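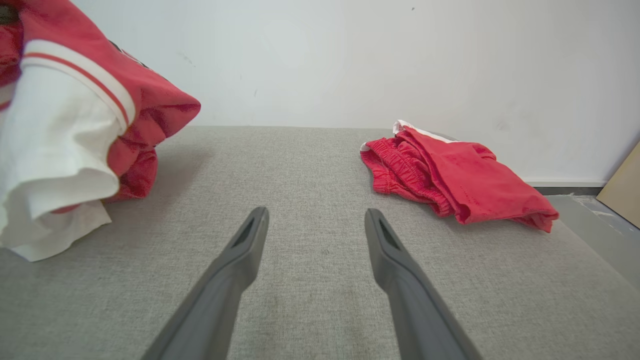

Common Room and Laundry Inspection Checklist, Grestia Residence

Date of inspection: 2/18/20
Inspector: Kanini Mabula
Accompanied by: Anselmo Seixas, building services
Previous inspection: January

Each item is marked Satisfactory, Needs Attention or Not Inspected. Comments are required for any item not marked Satisfactory and may be added to the others.

1. Exits and hallways
Exit doors open fully from the inside: Satisfactory
Exit signs lit: Needs Attention
Hallways clear of stored items: Satisfactory
Comment: The sign at the east stairs flickers. A replacement lamp is on order from Jevach. The door closer at the same location was adjusted in January and now latches without being pulled.

2. Fire safety
Extinguishers in place with current tags: Satisfactory
Smoke alarms tested: Satisfactory
Sprinkler heads clear: Needs Attention
Comment: Boxes on the top shelf of the linen closet were too close to the sprinkler head. They were moved during the visit. Residents are to be reminded that the top shelf stays empty.

3. Seating and walls
Upholstery free of tears and exposed padding: Satisfactory
Seating stable under load: Satisfactory
Walls free of damp and peeling paint: Satisfactory
Comment: Marks on paint are treated as a cleaning matter and are not scored. They should be reported to Toàn Tôn with the next work order
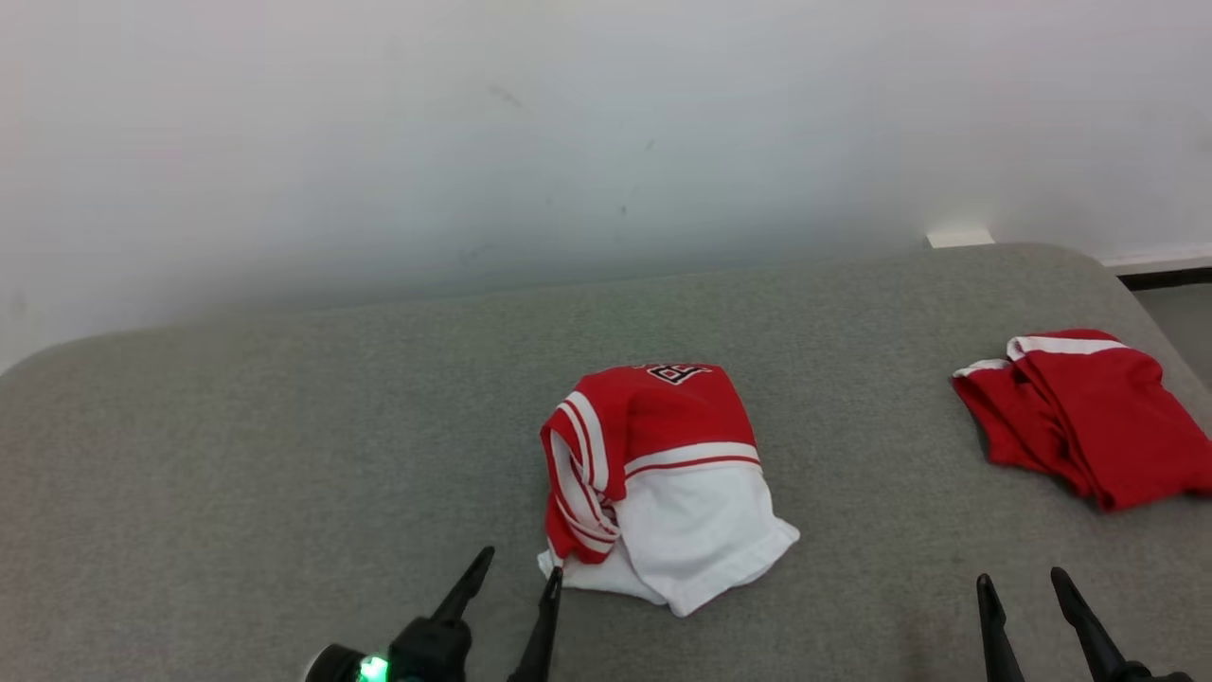
and will be handled together with the touch-up work already planned for the stairwell. Bubbling or soft plaster is a separate matter and must be reported the same day.

4. Laundry room
Dryer lint screens clean: Needs Attention
Dryer vent hose attached: Satisfactory
Water shutoff valves labeled: Satisfactory
Floor drain clear: Satisfactory
Comment: Lint had built up behind dryer 2. The machine was taken out of service until the duct is cleaned by Fadau. The posted limit of up to 9 pounds per load remains in force for all dryers.

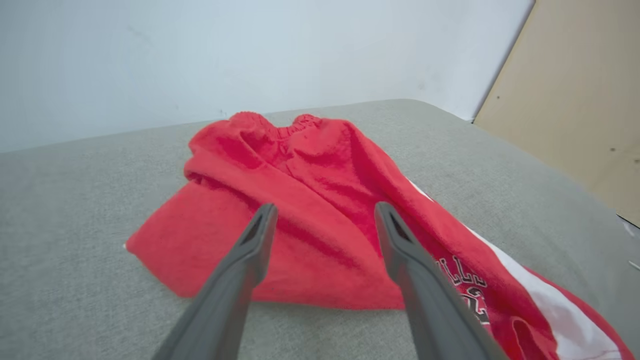
5. Unclaimed clothing and linens
Items labeled and dated: Needs Attention
Storage bin covered: Satisfactory
Comment: Labels must state the type of garment and its color, and should note the fabric where this helps the owner. "Shorts" is not sufficient; "bright red shorts, soft fuzzy fabric, elastic waist" is. Items are held for 6 weeks — linens included — and then donated. Hưng Lương will revise the log sheet.

6. Follow-up
East stairs exit sign: Anselmo Seixas
Dryer duct cleaning: Toàn Tôn
Revised log sheet: Hưng Lương

Reviewed by: Nhi Mạch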